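About Nilline

Hello, and thanks for looking us up! We're Nilline, a small company on the first floor of the old Prestlow building, and we gather examples for robots to learn from. I started the place with one borrowed desk and a lot of laundry, and the laundry is still with us.

What we do all day is pretty simple to explain. One of us steers a two-armed robot through an ordinary household job, start to finish, and everything it sees and every movement of its joints gets saved. Then we do it again. And again — with a different towel, or the same towel dropped in a different heap. A learning system needs to see a job done lots of ways before it can have a go by itself, so a normal order from a customer is 200 examples of one task, and the bigger ones run to 500.

We keep the fumbles too, as long as they're labelled. If an operator loses a corner and picks it up again, that goes in with a note saying so. Our labelling tool is called Zekeck (don't ask, it was late in October and we'd run out of names) and it lets us mark each grasp, slip and let-go by hand. Slow work, but I rather like it with the radio on.

Cloth is what we're known for. We've got 36 tasks on the books at the moment and most of them involve something floppy: pillowcases, aprons, tea towels, and big flat sheets, which are the hardest by miles. A sheet never hangs the same way twice, and it can fill nearly everything the robot sees. You end up working one arm high and the other down by the hem, with the robot's own shadow sitting right on the fabric.

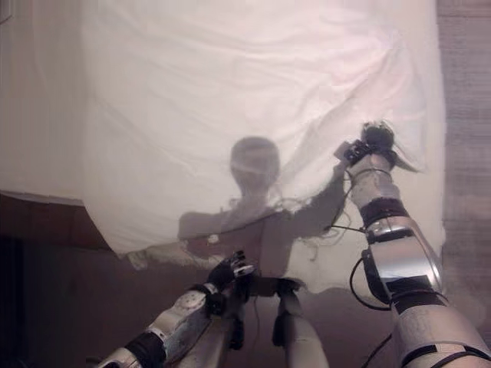
Siqueira wrote to us after the last delivery to say that shadows like that were worth having, and could we please stop tidying the lamps between runs, as their model had only ever met evenly lit bedding. So we've stopped! The latest sheet set has 91 examples in it, with the lights left wherever the last operator put them.

If you've got a job you'd like a robot to learn, send us a few lines on what it is and what it's done with. Visitors are welcome most afternoons. Ring the bottom bell, the top one doesn't work.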